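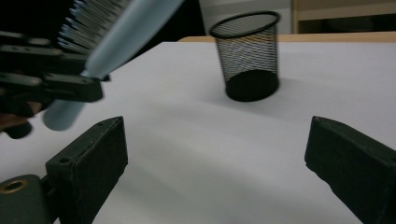
I lost a whole weekend to the northern canal and forgot to feed the hens until noon, writes Mafalda Serrano, and I would like it known that the new map scrolling is exactly as slow as I remember, and that I found the setting to make it faster, and that I turned it off again after ten minutes because it felt wrong.

Vondemton: The Canal Years
Boxed edition for PC
Item number 1359
In stock, ships the next working day

Thank you, Mafalda, and our regards to the hens. Letters like that one are the nicest part of running a small shop for old PC games, and we have had quite a pile of them since Vondemton came back into print. If you played it the first time, you probably only need to know that it is the whole game, it runs on a modern computer, and it comes in a proper box with a proper manual. You can scroll to the ordering notes with a clear conscience. If you never played it, pull up a chair, as we do go on a bit about this one.

What kind of game is it?

Vondemton is a slow, friendly management game set in a made-up river valley. You start out with a single barge, a load of clay and a bank loan you'll be worrying about for quite a while. You carry things from the people who have them to the people who want them, you dig new cuts when you can afford the labor, and little by little the villages turn into towns and start asking for fancier things, like window glass and pianos. There is a rival company, Howells, run by the computer, and they will undercut you on coal every single winter. (Do not get into a price war with Howells over coal. We say this with love and from experience.)

There's no combat and no timer unless you choose one of the challenge scenarios. You can pause whenever you like and give orders while paused, which makes it a very good game for anybody with small children, a phone that rings a lot, or a pot on the stove. The weather matters more than you'd expect! A dry July will strand your heavier barges in the upper locks, so it pays to move the stone early and keep the lighter goods for summer.

What's in the box

The game on disc, plus a card with a download code for computers without a disc drive
The printed manual, spiral bound so it lies flat
A fold-out map of the valley, with the lock names on the back
The Hotero expansion, which used to be sold separately

The manual deserves a word of its own. The original was stapled and tended to come apart at the chapter on cargo contracts, which was the chapter everybody needed. The new one has been reset in larger type, and the index has been redone by Ffion Cadwaladr, so that if you look up "silt" you are now sent to the page on silt. The old jokes in the margins have all been kept, including the one about the goose.

What has changed from the original

Not very much, and we think that's as it should be. The restoration was done by Jaltach, and they have been careful with it. The picture fills a widescreen monitor properly, with more of the valley showing at the sides and no stretching. You can make the text larger, in three steps, and the largest one is comfortable from the sofa. The music plays all the way through instead of stopping at the end of each season. Saved games now take the name of the town you last docked at, together with the season, so you can tell them apart.

The crash that happened when you sold a lock with a barge still inside it has been fixed. The trick where you could sell the same load of turnips twice has been left in, with our blessing.

Old saved games will load if you still have them. Copy them into the folder named on page 2 of the manual and they'll turn up in the list. Saves made with home-made scenarios are more of a gamble. Most of the ones we tried opened happily, but a few had missing bridges, so please keep a spare copy somewhere before you start.

The Hotero expansion

Hotero adds a second valley over the hills, with steeper ground, longer flights of locks and a lake that freezes. It's harder than the main game and we wouldn't start there. The passenger boats are in this part as well, and passengers complain far more than clay does. You can reach it from the main menu at any time, or play the long way around and dig the tunnel that joins the two valleys, after which your money and boats carry over. The tunnel is dreadfully expensive. Do it anyway, at least once!

What your computer needs

Any Windows desktop or laptop that handles everyday web browsing and video should be fine. A mouse with a wheel is a real help, since the wheel moves you between map levels; it can be played on a trackpad, but your wrist will have opinions by the third season. Controllers aren't supported. You don't need to be online to play, and after the first installation the game never asks for the code again.

We don't have a Mac version to sell you, and we are sorry about that, as we're asked nearly every day.

Playing with somebody else

Two people can play on the same computer, taking turns by season. It works the way it always did, with a screen in between that hides your accounts while you swap chairs. There is no online play.

Ordering notes

Boxes go out in a stiff cardboard mailer, and the map is packed folded inside the box. If you would like it sent rolled in a tube for framing, write "map rolled" in the comments field at checkout and we'll do that at no extra charge, although the tube travels separately and may turn up a day or so after the game.

Unopened boxes can be returned for a full refund. If a disc arrives scratched or the code gives you trouble, write to us with your order number and we'll send a replacement without asking for the old one back. Discs are covered for 2 years.

Gift wrapping is available in green or brown paper. The download code card is sealed inside the box, so nothing is spoiled if the person you are giving it to likes to shake presents.

Page last updated 11 February 2026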